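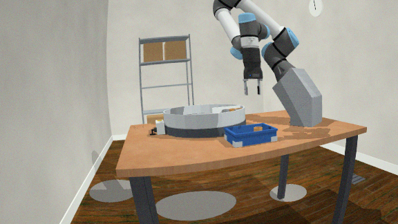 Ticket 3897: Portuguese deck reading itself aloud in Spanish
Product: Wusus for desktop, with the Dralix voice pack
Opened: March 2023
Status: Solved, left open for comments

Original message

Hello, and thank you in advance to whoever picks this up! I'll try to give you everything at once, because I know how tiresome it is to go back and forth asking people which version they have.

I've been learning Portuguese with Wusus for a good while now. My daughter-in-law's family is from Portugal, and I'd like to be able to follow what's going on at the dinner table (they are very kind and switch to English for me, but then the jokes go flat). I have one big deck I made myself, 267 cards, mostly food, family words and the sort of thing people say when you're leaving and then don't leave for another half hour.

Until the last update the voice was lovely. Now, when I press the speaker button, a good part of the deck is read out by what I'm fairly sure is a Spanish voice. It says the Portuguese words, but with Spanish sounds. "Gente" comes out with that scrapey sound at the front, and "obrigada" has lost all its swallowed vowels. The nasal endings are the worst. "Pão" and "amanhã" sound like somebody reading off a cereal box in a language they've never met.

What I have tried so far:
Closed the program and opened it again.
Restarted the computer.
Turned the sound off and on, which I knew wouldn't help, but I did it anyway.
Took out the voice pack and put it back in. That took most of an evening, as our internet out here in Sultside is not quick.
Checked that the deck is set to Portuguese (Portugal). It is.

The ready-made lessons sound fine, so it's only my own deck. I'd be so grateful for any ideas, as I have a visit coming up in June and was hoping to do better than last time.

Reply from Laing language support

Thank you for such a thorough message, and for doing the voice pack reinstall on a slow connection. That takes patience!

The fact that the ready-made lessons sound right tells us the Portuguese voice is installed and working. So the program must be picking a different voice for your own cards. Could you try two things for us?

Open one card that sounds wrong, choose Card Details, and look at the line called Spoken Language. It's separate from the language of the deck, and people often don't know it's there (it's rather tucked away, we admit).
Do the same with a card that sounds right, and let us know if the two lines are different.

Could you also tell us whether you typed the cards in or brought them in from a file?

Customer update

Well, you were onto something! The card for "gente" says Spoken Language: Detect. The one for "avó" says Portuguese (Portugal), and that one sounds perfect. I went through a handful more and it's the same story each time.

As for how they got in there, it's a mixture. I typed the first ones by hand. Then my eyes got tired and I put the rest in a spreadsheet and imported them, and I believe those are the ones that say Detect. I never chose that, or I don't remember choosing it.

I did notice something odd that may help. "Irmão" is an imported card and it's set to Detect, but it sounds right. "Casa" is also imported and comes out Spanish. "Mesa", the same. Is it guessing from the spelling?

Reply from Laing language support

Yes, and that's a very good catch on your part. When a card is set to Detect, the program looks at the text and makes a guess. "Casa" and "mesa" are spelled the same in both languages, so there's nothing to go on. "Irmão" has the tilde over the a, which Spanish doesn't use. It should have got "pão" and "amanhã" right for the same reason, so we looked more closely at those. Very short cards are being sent to the wrong voice if there's an extra space after the word, and we have passed that along as a bug.

Before the update, Detect always checked the deck language first. Now it only does so if it is less than 80 percent sure of its own guess, and it's a bit too sure of itself with short words.

To fix your deck:
Open the deck and choose Select All.
Choose Edit Together, then Spoken Language.
Pick Portuguese (Portugal). Brazil is listed first, so please scroll down.
Tick Trim Spaces.
Save, then close the deck and open it again so the old recordings are cleared.

Your review history won't be touched.

Customer update

It worked! I did pick Brazil the first time in spite of your warning, and had a very cheerful but quite different lady reading me my soup words. I went back and did it over and now everything sounds the way it used to. "Pão" is back to normal and so is "amanhã".

One small thing is left. The card "até logo, então" has a long silence before the voice starts. I can live with it, but I thought you'd want to know.

Reply from Laing language support

So glad to hear it. The silence comes from the comma, and taking it out and saving the card will shorten the wait. We'll keep this ticket open until the space bug is fixed, and you'll get a message here when it is. Boa viagem in June!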